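We use cookies to remember your settings and to count visits. Accept all | Manage choices

Grultano folding drying rack, after a winter of use

I bought the Grultano rack in August, when my old one lost a leg. I live in a flat in Tistside with my husband and our son, and we have no dryer and no balcony. In the cold months all of our washing dries indoors, so a rack is for me a serious thing and I looked at many before I paid.

The Grultano comes flat in a long carton. There is almost no assembly. You unfold the two wings, push the grey clips on the feet until they click, and it stands. The paper inside shows the clips the wrong way round, and I lost some time with this. If your clip doesn't go in, turn it over.

It has 12 rails on the main part, and the wings add more. The rails are coated steel. I was afraid of rust because my old rack made brown lines on my pillowcases, but after all these weeks there is no mark on anything. The coating is also smooth enough that wool does not catch. The space between the rails is a little narrow for jeans, so I hang those over the wings, where the air can pass on both sides.

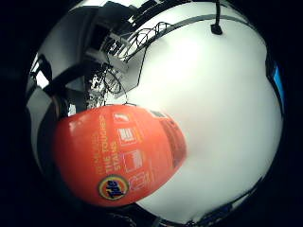 Keegan Gosselin wrote under my first short post that the narrow rails are the whole problem with this model, and that he sent his back. With towels from a family of five, he said, nothing was ready by the next evening, and he now has the Flesitz tower, which takes less floor and leaves more room between the layers.

I understand this. I borrowed the Flesitz from Rosalie for a weekend to compare. It is tall, and for shirts on hangers it is better than mine. But when I put wet towels only on the top level it leaned, and I didn't like to walk past it. It also does not go behind a door when folded, and the Grultano does. In my flat this decided the question. For five people I would maybe choose as Keegan did.

Some words about drying time. A normal cotton load, spun at the highest speed, is dry for me the next morning if I open the window a little and leave the room door open. With the window shut it needs until the afternoon. Sheets are slow on every rack I have owned. I fold them once over three rails and turn them before bed.

Please also look at how much soap you use. I used to pour without measuring, and my towels stayed stiff and felt damp long after they should. Now I measure to the lowest line in the cap and do a second spin. This helped more than I expected, and it costs nothing. The rack gets the praise in my house, but the second spin did part of the work.

I work from home at a desk and the rack stands behind my chair most days. It makes no noise, except one wing that creaks when I load it. The feet have rubber caps and they did not scratch my floor. One cap fell off in the first week and I glued it back.
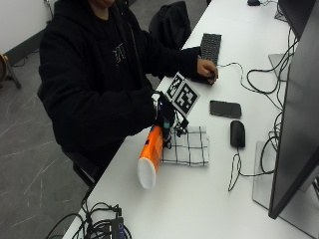

At the desk, hoodie weather.

The shop where I bought it, Mapplebeck, has it under item number 2574, in white and in grey. I have the white. I wrote to them about the rubber cap and they sent me 2 spare ones in an envelope, without asking for a photo. The grey was out of stock when I looked.

What I don't like: the carry handle is thin and hurts the fingers when the rack is loaded, so don't move it full. The wings have only one height. And there is no place for socks. I use a separate ring with pegs, hung from the end of a wing, and the wing can hold it if the other side has something on it too.

I would buy it again for a small flat with two or three people. If you have a spare room and many towels, go and see the Flesitz in a shop first and press on the top level with your hand.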